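4. Floor-level cabling at shared work tables

4.1 Setting and materials

The observations in this section come from the second site, a ground-floor workshop with a bare concrete floor and no raised flooring or floor boxes. Power reaches the tables from wall outlets on two sides. The first site (Section 3) had a carpeted floor and outlets set into it under each desk, and the differences between the two account for much of what follows.

Tables at the second site are of two types. The Jimer tables are fixed-height, with a rear rail meant to carry a cable tray. The Broltden tables are older, have no rail, and in most cases had been covered by their users with a cloth to protect the top or to keep small parts from rolling. The cloths were not part of the furniture order and are not mentioned in the facilities records. We include them because they affected how cables were routed: a clip-on grommet or edge clamp will not hold well over loose fabric, and users who had tried one had usually taken it off again.

We visited each table at two times of day, once in the morning before work started and once in the late afternoon. Visits ran from March until the end of the term. At each visit one of us recorded where the cables ran, what was plugged in, and where any power adapters were resting. We did not move anything. Users were told the purpose of the study at the start and were asked to carry on as usual.

Cable position was coded into three groups. "Carried" means that the cable was supported by the furniture for most of its length, whether in a tray, under a clip or tied to a leg. "Hanging" means that it dropped freely from the table to the floor or to an outlet. "Lying" means that a substantial part of its length rested on the floor. A single cable could change group between visits, and many did. Where two coders disagreed, the visit notes were read again and the more conservative code was used, with "lying" treated as the more conservative of any pair.

4.2 Interviews

After the observation period we interviewed 30 regular users of the room. The interviews were short and followed a fixed list of topics: how the person had set up their table, what they did when they needed to add or remove a device, whether they had ever caught a foot or a chair wheel on a cable, and what they would change if it were up to them. Sumaiya Bhuiyan carried out all of the interviews and made the first pass of coding. A second coder worked through the transcripts independently.

Most people described their own table as temporary. This was true even of people who had been at the same table for more than a year. A typical account was that equipment had been brought in for one task, plugged in where there was room, and then left in place when the next task began. Several people said that they had intended to tidy the cables once the setup was settled and that it had never felt settled.

Adapters came up more often than the cables themselves. Users said that a plain cable could be pushed back against the wall or looped over a table leg, but that an adapter partway along it was heavy enough to pull the whole run down again. One user put it this way: "I can tie up the thin part. The brick ends up wherever it wants." Trays did not fully solve this. The tray on the Jimer rail is narrow, and the larger adapters had to be stood on edge to fit, where they tended to fall out when a cable was tugged.

Catching a foot on a cable was reported by 7 of those interviewed. None described an injury. In each case the result was a device losing power or being pulled toward the edge of the table, and the person had reconnected it and gone on working. These events had not been reported to anyone, and we would expect an incident log to miss them entirely.

4.3 What was on the floor

Lying cables were the most common condition at the Broltden tables and were present at a smaller share of the Jimer tables. The difference held at both times of day. Afternoon visits found more cable on the floor than morning visits at the same tables, mainly through the addition of chargers and extension leads that had been put away overnight.

The excess was largely a matter of length. Many devices come with a cable well beyond what is needed to reach from a table top to a nearby outlet, and the remainder has to go somewhere. Hunt (the supplier of the extension leads used throughout the building) offers a short version of the same lead, but the room had been stocked only with the long one. Users with three or more devices had therefore accumulated several long leads, and the slack from each had worked its way into the slack from the others. Once this had happened, people were reluctant to pull any single cable free in case it disconnected something else. They added new cables on top.

Figure 4 is typical of tables in the "lying" group. Thin black cables cross one another in loose loops on the concrete, several strands rise toward the gray cloth-covered surface, and a small gray box, which we take to be an adapter or a small electronic module, rests in the middle with a cable at each end.
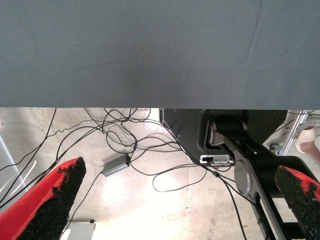

4.4 Effects on cleaning and on moving furniture

The floor is dry-mopped in the evening. Cleaning staff told us that they worked around tables with a lot of cable beneath them and did not lift or shift anything that was plugged in, in line with their instructions. Dust therefore built up in the same places where the cable was thickest. Users noticed this and gave it as a reason for not wanting to reach under the table, which in turn left the cables where they were.

Moving a table was also harder than it needed to be. When the room was rearranged partway through the study, tables with carried cables were unplugged at a single point and moved with their wiring in place. Tables with lying cables had to be stripped first. In two cases the user labeled each cable before unplugging it, and both of those tables were noticeably tidier at the next visit. The others were put back much as they had been, with the slack gathered under the center of the table.

4.5 Trial of under-table holders

Late in the period we fitted a simple holder, the Firine sling, to a group of tables of both types. The sling is a length of webbing that screws to the underside of the top and hangs a short way down, open along one side. It was chosen over a rigid tray for two reasons: it takes adapters of any shape, and it can be fitted without a rail. Users were shown how it opened and were given no further instruction.

Two weeks after fitting, almost 80 percent of the slings were holding at least one adapter. Use was higher at the Broltden tables, where there had been nothing before, than at the Jimer tables, where some users kept to the tray they already had. Lying cable was reduced at most of the fitted tables but did not disappear. The part that remained was usually the run between the table and the wall, which a holder under the top does nothing to shorten.

Comments on the sling were mixed. Users liked being able to drop an adapter in with one hand. Some found that it brushed their knees when they sat close to the table, and one had moved it toward the back with longer screws – a change that we have since made to the fitting instructions. Tables with a cloth gave no trouble, as the sling attaches from below and the cloth can be taken off for washing without disturbing it.

4.6 Limits of this part of the study

The second site is one room, and its users are used to setting up their own equipment. People in an ordinary office may be less willing to rearrange cables and more willing to ask someone else to do it. The two table types also differed in age as well as in fittings, and the older tables had simply had more time to collect cable. We did not measure cable length directly, so the statements about slack rest on the visit notes and on what users told us. The sling trial was short, and we cannot say whether use would hold up over a full year.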